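MUSC 2 — Listening to Small Ensembles
Week 4 handout: comping and the rhythm section
Tutor: Mirela Holanda
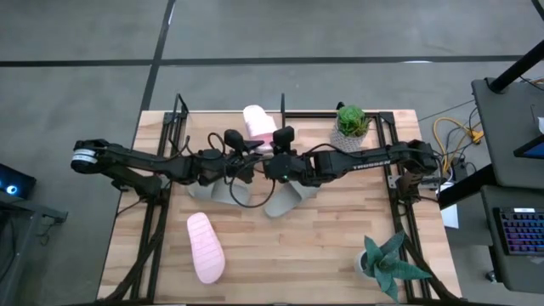 Comping is short for accompanying. The pianist or guitarist plays chords behind the soloist, and most of the time chooses the rhythm on the spot. Last week we followed the bass line. This week, leave the bass alone and listen to where the chords fall.

Terms to know
Voicing: which notes of the chord are played, and in what order from low to high.
Shell voicing: usually the root, third and seventh. The fifth is left out.
Anticipation: a chord played just ahead of the beat it belongs to.
Laying out: the pianist stops playing for a while. Note the bar where it happens.

Listening
Track A, Garba Amadi Quartet, "Lirley". The piano lays out for the first chorus of the sax solo — 13 bars in all, as the form has an extra bar at the end.
Track B, Kurniawati Saragih, "Drorkholm". Guitar trio. Compare the chords behind the bass solo with those in the opening melody.

For the tutorial
Write out the comping rhythm for any 4 bars of Track B. Rhythm only, no pitches. Pencil is fine. Hand it in at room 561.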